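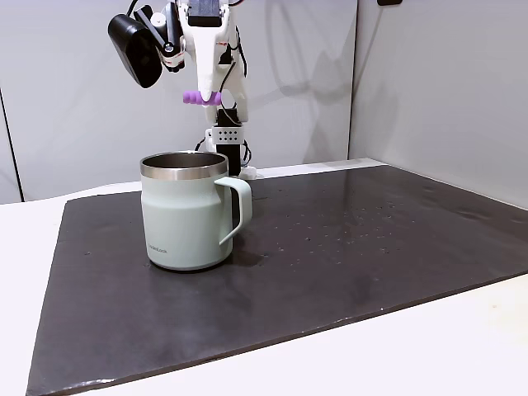 **Clulstead Opens Orders for Flekon Tabletop Arm Kit**

Clulstead has opened orders for Flekon, a tabletop robot arm kit for labs and small workshops that handle everyday objects. The kit ships in January.

Flekon is supplied as a set of arm segments, a servo-driven gripper, a bracket for a boxy sensor unit, and the cables needed to connect them. The arm mounts from above and works downward, which leaves the full tabletop free for the objects being handled. It can be installed over an existing bench or inside a paneled booth.

The gripper uses ridged finger pads that can be changed by hand. Perforated brackets let users move or add parts without drilling. Files for the printable segments are included with every order, so a damaged segment can be replaced on site.

Before release, Clulstead ran the kit through 2,073 pick-and-place cycles on household items, including insulated mugs, bowls, and boxed goods. Each item was tried in at least 96 positions on the work surface. Results are listed by item in the technical notes, along with the grip settings used and the cases in which the arm dropped or missed the object. Handled items with polished rims needed the most tuning, mainly in the approach angle.

"Most of our changes between the first build and this one were to the gripper and the cable routing," said Sivaprasad Pisharody, product lead for Flekon. "The arm itself stayed close to the original design. We moved the sensor bracket to the side to make the finger pads easier to reach for service."

The control software, Indari, runs on a standard desktop computer. It records joint positions and sensor data during each cycle and saves them in open formats. Users can replay a recorded motion, edit it, or export it.

The first production run is limited to 200 kits. Of these, 100 are set aside for schools and universities. Sales and repairs are handled by Srisuk, which also stocks spare servos, brackets, and finger pads. Technical notes and assembly drawings are available from Clulstead on request.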